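班卓琴五弦嗡声排查，一条线写完。琴是朋友 Efe Oyewole 的，Plaler 的开背款，山羊皮鼓面换成了磨砂合成鼓面之后开始出问题。下面按我排查的顺序记，不按重要性。

1/
症状：三弦空弦有持续的金属嗡声，第五品以上消失。四弦偶发，五弦（短弦）没有。调弦 gDGBD，拨片和光指都能复现，光指时轻一些。换过一套新弦，没有变化，所以弦本身先放到一边。

2/
开背琴的嗡声来源大致分两类：弦碰到了不该碰的地方，或者某个零件在跟着振。前者随品位变化，后者随音高变化。三弦空弦响、按住第五品不响，两类都说得通，所以先做区分。

3/
区分方法：把四弦按到第五品，得到和三弦空弦同高的 G。如果也响，是共振；不响，多半是琴枕或低把位品丝。结果是不响。顺便把短弦用一小块毛毡压住，排除它在跟着振，三弦空弦照旧响。

4/
琴枕。三弦槽底被磨成了平的，弦在槽里有横向活动的余地。正常的槽底应当是和弦径相当的弧形，并且朝弦轴方向略微下倾，让弦在指板一侧的边缘离开琴枕。这把琴的最高点跑到了槽的中段，弦在前半段悬空一点点，拨响就拍打槽边。

5/
验证：剪一条窄纸垫进三弦槽里，重新调到音高。嗡声没了。纸只用于判断，别当长期方案，受潮后会塌，音头也会变闷。
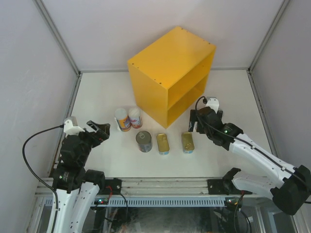

6/
修槽有两种做法。一是填补后重锉，用骨粉加瞬干胶，固化后再开槽。二是换琴枕。Efe 这把原配是塑料的，已经有三个槽见底，我建议直接换骨枕。填补适合只坏一个槽、其余高度都合适的情况。

7/
锉的顺序：先定外侧两弦的间距，再排中间。班卓琴弦细，钢琴枕锉和吉他用的不通用，尺寸要对着弦径选。没有对应的锉，宁可选略宽一档，不要选窄的，窄锉来回晃动出来的槽底一定不圆。

8/
深度的判断：按住第二、三品之间，看弦和第一品丝之间的缝。应当有缝，但很小，轻敲能听到弦碰品丝的一声短响。没有声音说明已经贴住，槽过深。锉到接近时每推两下装弦检查一次，别省这一步。

9/
琴枕解决之后，四弦的偶发嗡声还在。这一条是另一个原因，和前面无关。我犯的错是默认两个症状同源，在琴枕上多花了一个晚上。

10/
四弦的嗡声只在弹得重的时候出现，和品位无关，集中在 C 附近的音高。属于跟振。逐个捏住零件排查：尾板、臂托、弦轴螺母、鼓面钩。捏到靠近琴颈的一个钩子时声音停了。钩子的螺母是松的，用手就能转。

11/
换鼓面以后出现松钩很常见。合成鼓面装上后张力会慢慢下降，最初几周需要复查。Efe 装完没再动过，所以不止这一个松。处理办法是沿对角顺序逐个上紧，每次的转角要小，转一圈之后再听一遍。

12/
不要按顺时针一个接一个地拧。那样压圈会歪，一侧先吃力，鼓面张力不匀，码子会往低的一侧走。压圈到指板面的距离可以用尺量，各处应当一致。有些琴的压圈本身不平，那就以敲击音高为准。

13/
敲击音高：在每个钩子内侧、离边缘同样的距离轻敲，码子附近垫布止住弦。各点音高接近即可，不必追求完全相等。整体调多高是偏好问题。老时代风格的 clawhammer 我一般调得偏低，音头软，余音短。Efe 弹三指，偏高一些。

14/
张力变了，码子高度处的弦距会跟着变。鼓面收紧后中心上抬，弦距增大；放松则相反。所以先调鼓面，后调琴颈角度，顺序反过来就要做两遍。协调杆用来微调，不应当承担把琴颈硬掰过去的任务，掰多了会让琴筒变形。

15/
码子位置要重新校。第十二品泛音和第十二品按音对比：按音偏高，码子往尾板方向移；偏低，往琴颈方向移。一弦和四弦分别校，中间弦听其自然。三弦若是光弦，通常会略高，补偿码能改善，普通码只能折中。
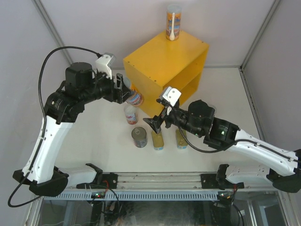
工作台，左侧机械臂夹着一个小罐。

16/
尾板压力单独说一下。尾板压得低，弦在码子上的折角大，声音紧而亮，但鼓面下陷也多。压得太轻，码子会滑动，还会出现一种和琴枕问题很像的沙声。判断办法：手指按住码子和尾板之间的弦段，声音若变干净，问题在后段。

17/
这把琴后段没有问题，我只在尾板与弦之间加了一条皮，减少后段的杂音。Obinna Isah 习惯在那里编一段布条，效果差不多。布条容易拆，皮更耐久，选哪个都行。

18/
短弦另有一个小枕，多数琴用一颗螺丝或者一小段管。Efe 这把是管，槽口有毛刺，目前不响，但会磨弦。用细砂纸卷成条穿过去拉几下，再擦一点石墨。弦断在这个位置的人可以先查这里。

19/
回复里问湿度的：有影响，主要在琴颈，不在合成鼓面。天然皮鼓面是另一回事，潮湿天会明显松下来，弦距降低后高把位先打品。用皮面的话，别在下雨天把它调到满意，放晴之后会绷过头。

20/
回复里问能不能只换码子解决：这把不能。换高码会抬高弦距，盖住一部分打品，但琴枕槽的问题在另一端，空弦照样响。码子加高还会让右手的角度变掉。

21/
最后的状态：骨枕，五个槽重开；全部钩子上紧一遍；码子重校；尾板加皮。三弦空弦干净，四弦重拨没有跟振。还剩一处没处理，第七品丝的高音侧略翘，弹奏中听不出来，等下次换品丝一起做。

22/
钩子的复查定在 11 月，Efe 会把琴带过来。中途如果码子自己跑位，就先查靠近琴颈的那几个螺母。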